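Kaewkla – The Complete Series (DVD Box Set)

Publisher: Kitero Home Video
Catalog number: 342
Discs: 25
Subtitles: English, Finnish
Original language: Thai
In stock – ships within 2 working days

The long-running family drama Kaewkla is now in one box, from the first episode to the June finale. The story follows two households on the same canal, the Tondatwood family with their furniture business and the neighbors who once owned half of it. The quarrel over who signed what away runs through the whole series and is not settled until the last disc.

Nantana Sombatkul plays Waan, who comes home for her father's funeral and finds that her younger brother has already sold the workshop. Prasert Onsri is the brother. Their scenes together in the first season are mostly arguments in the kitchen, and viewers who followed the show when it aired will remember the one that ends with the will being read over the phone. Waraporn Chaimongkol joins in season two as the aunt with the second set of keys.

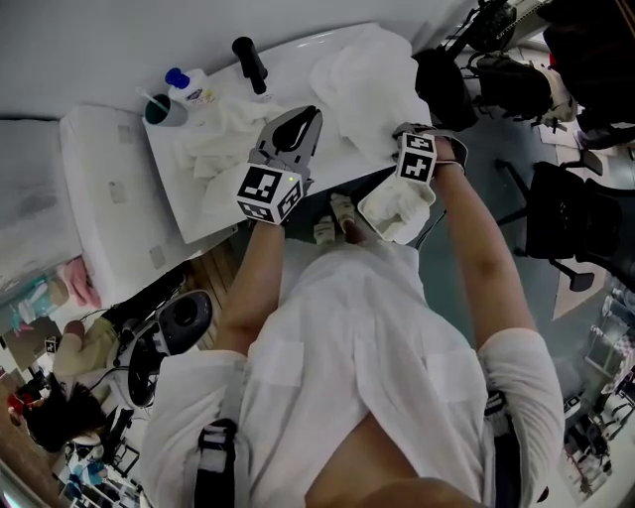 A folded white towel held in the gripper.

What is in the box

All seasons are complete and in broadcast order. The two-part wedding story, which was cut to a single episode for overseas television, is included at its full length. Opening titles are kept on every episode. The "previously on" recaps are kept too, but they have their own chapter mark and can be skipped with one press.

The last disc holds the extras:
Interview with Nantana Sombatkul, in Thai with subtitles
Commentary on the finale by writer Zihan Tian
Deleted scenes from the hospital story
Season trailers

A printed episode guide of 50 pages comes with the set. It has a short summary of each episode and a family tree, which is placed at the back as it gives away the identity of Waan's half sister. If this is your first time through, leave that page alone until you have finished season three. 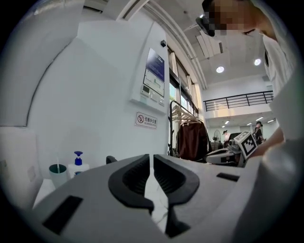
The English subtitles were redone for this release. The older ones left out most of the forms of address, so it was hard to tell when a character was being rude on purpose. Reijo Kokkonen prepared the Finnish subtitles, which cover the episodes and the interview but not the commentary.

Picture and sound

Season one was made in 4:3 and is presented that way, with black bars at the sides on a widescreen set. Everything after it is 16:9. The sound is stereo throughout. A few outdoor episodes in season one have some hiss on the tape – we have reduced it, but it can still be heard in quiet scenes.

Region and playback

The discs are region free, NTSC. They play on any DVD player that accepts NTSC discs. There is no digital copy with this set.

Ordering and returns

The set is sold through Clirkitz and in our own store. Sealed sets can be returned within 25 days. If a disc is faulty, tell us the disc number printed near the center hole and we will send that disc alone. There is no need to mail the whole box back.

Customers who bought the season one set can get the remaining seasons without the outer box. Choose "Seasons 2 onward" in the menu next to the price. The episode guide is included with that option, and so is the extras disc.

Page updated 1/23/25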